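Tues 05/11/2019, equipment budget, insertion cell 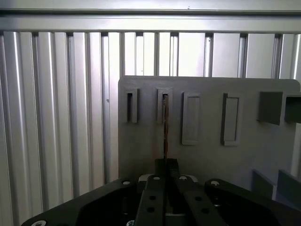 Wrist cam, copper-coloured strip in the second slot, fingers on the lower end.

Budget lines due in January, Vikas wants a first list from me well before then. Putting it all in here so it's in one place. Anju please scribble over anything wrong.

**What we have to decide**

- gripper: keep, or buy a second set
- fingers: keep making our own or get them from Adis
- slot board: redo in metal or stay with the grey plastic sort
- wrist camera + light
- cover/spares (always forgotten, forgotten last year)

**Gripper**

Would like a second one, same model. At the moment any finger change stops the whole cell, and whoever is waiting wanders off and the afternoon's gone. With two we set one up on the bench and swap the lot at the wrist. Desjardins quote is 1372 each, no discount for a pair (asked). Quote doesn't include the cable or the adaptor plate. Adaptor plate we can make. Cable we can't, not one that survives the bending anyway.

Vikas asked could we go for the wider stroke version insted. I don't see what for. Strips are thin, square blocks on the board are nothing like big enough to need it. Wider one is also heavier and the housings are already the thing I worry about, they spread out a long way either side of the fingers and take up most of the bottom of the camera view. When we come in low towards the angled fixtures it's the housing that I'd expect to touch first. Need to measure this properly before ordering anything. Cardboard mock-up? Would take an hour.

Decision for now: one more of the same. Put 1372 down plus cable, cable price tbc.

**Fingers**

Adis will do a pair for 226 in the same pattern, two round holes in each face so they go straight on to what we've got. Ours cost us only material and Anju's time, but Anju's time isn't free and she said so, loudly. Also the last set she made was slightly different from the set before and I had to re-teach every grasp.

Plan: 2 pairs from Adis. One on, one in the drawer. Keep making our own for odd shapes.

Ask them:
- lead time, they were vague on the phone
- will they do a softer pad at the tip, bare tips on thin strip makes me nervous
- are the screws in the price

**Board**

Long argument about this yesterday with Anju. Her side: get it machined, buy it once, be done. My side: we are still changing the slot sizes every couple of weeks and a machined one is wrong the day it arrives. The two open slots are fine. The wider frames to the right of them are where we keep changing our minds, depth mostly, and I don't want to pay a machine shop to find out I've changed it again.

Where we ended up: stay with plastic until the layout is frozen. Budget a metal one for the second half of the year as a "maybe" line. Pornel would be the obvious place, they did the mounting plates. No quote yet, need to send a drawing first, and there's no drawing that matches what is on the wall. The drawing comes first then. (AT to do? or me. me probably)

Filament: 70 covers it for the year if we stop printing every idea at full size. Print the one frame, test it, then print the board.

**Camera + light**

Camera stays. Happy with it. It's the light that needs sorting: the ribbed aluminium behind the board throws bright bands all the way across and the top right is much brighter than the board itself, darkest bit is low down by the angled fixtures and that's exactly where I want detail. Options:

1. Diffuser over the existing light. Nearly free. Try this first.
2. Matt sheet over the ribbed panels. Also cheap, needs holes for whatever we bolt on next.
3. Small light on the wrist. Costs money, adds another cable, one more thing to catch.

Do 1 and 2 before the list goes in. If still bad, put in 3. Not putting it in blind, last time we bought a lamp on a hunch it went to Dasville and never came back.

**Spares**

Not glamorous but. Screws for the gripper housings, proper box of them in the right length and not the mixed tub. Strip stock, we get through more than I thought as the ends get bent. Threadlock. A spare wrist connector. Anju wants a torque driver, small one, fair enough, she's the one who has to undo what the rest of us have done up.

Check with stores if any of this comes out of general consumables. Would rather not use our line for screws.

**Adding up so far**

| item | qty | each | total |
|---|---|---|---|
| gripper (Desjardins) | 1 | 1372 | 1372 |
| fingers, pair (Adis) | 2 | 226 | 452 |
| filament | year | | 70 |
| gripper cable | 1 | tbc | |
| torque driver | 1 | tbc | |
| metal board (Pornel) | 1 | no quote | maybe line |

1894 without the tbc's. All ex VAT, and no delivery on the Desjardins one, must ask. Vikas will want the delivery in, he sent it back last time for that.

**If we get cut**

Order I'd keep things in: fingers first, then filament and spares, then gripper. Second gripper hurts most to lose but we can limp along without. Fingers we can't, if one gets bent on a bad approach we're stopped until another pair's made.

Anju disagrees, would put the gripper top and make fingers herself for another year. Noted. Her words were "I'd rather moan about the fingers than stand about waiting for the cell", which is a fair point and I'll put it to Vikas as it is.

**To do**

- [ ] chase Desjardins, cable + delivery
- [ ] Adis questions above
- [ ] measure clearance housing to angled fixtures, both sides, at lowest approach
- [ ] diffuser, try tomorow if the cell is free
- [ ] drawing of board as it is NOW
- [ ] ask stores re screws
- [ ] list to Vikas Dwivedi, copy Anju Thakur

Later, same day: Anju has read this, says the adaptor plate isn't a quick job, two evenings at least, and can we ask Desjardins what theirs costs. Added to the chase. Also she thinks the stroke question should be looked at again if the bigger connectors come our way from Dasville. They haven't said anything yet. Leaving it at the narrow one unless they do.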